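27th December

Glaze tests, second firing. Aldo Fabbri swears the Primach frit cures the crazing. I don't believe it yet. The first batch came out clean too, and then half the tiles pinged on the shelf overnight.

Same clay as before, 6 tiles with the frit and 6 without, all on the middle shelf. Top temperature held for 30 minutes. The supplier's sheet says the fit is good "on most bodies", whatever that means. No figures given for ours.

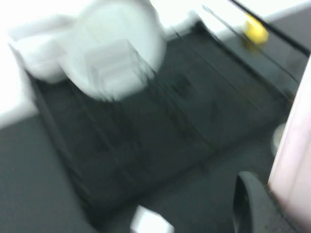
Opened the kiln at 232 on the dial, which I know is too early, so any cracks today prove very little. Found 2 crazed, one from each lot. Maya Sfeir thinks the glaze went on too thick. Could be, but she said that about the Sperling clear as well.

Left to do: ink the lot, boil and freeze, look again in February. No new order from Primach before then.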